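14/11/2018

The table

Today I started with the table, as I promised to Sena. I wiped it two times and let it dry while I drank my tea. The wood is pale and has many thin lines, which bend like hair when it is combed. I like it more than the dark one we had in Tovstead.

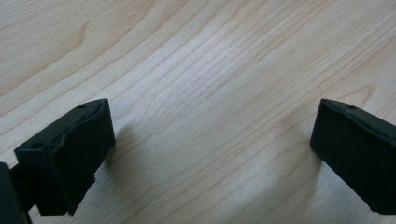 The pouch

After that I wanted to put my pens in order. The white pouch is long and soft, with a brown lining, and a zip that I always leave a little open. Anika says I will lose everything from it one day.
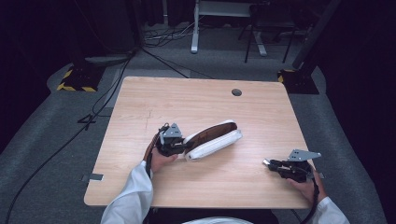
I have 13 pens and I use maybe two of them. The green one from Kelard is finished, but I kept it. Tomorrow I must buy a new rubber and write to Anika about March.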